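2 min read

Mirjam Danzer
Do any of you have a written rule for how close people can sit to an arm that's powered up? We've got 3 arms and more than eight desks in one room, and I'm writing the shop rules by Wednesday. Ours looks like this most afternoons, and I'd love something short!
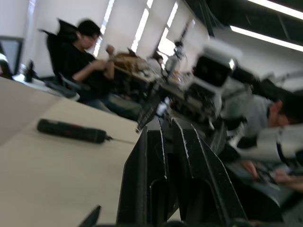 Fahad Naqvi
Tape the reach on the floor at full extension, plus a bit. Chairs stay outside it while the arm's live – no exceptions for quick fixes.

Lorena Palma
I'd add a table rule. At Laxdal we list what may be on the top before a run, and hand tools go back on the shelf first. 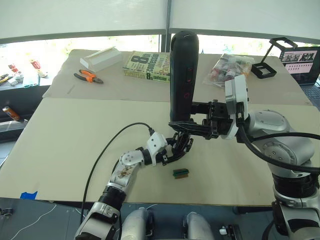 Then one person holds the stop button and does nothing else. Cables get checked too.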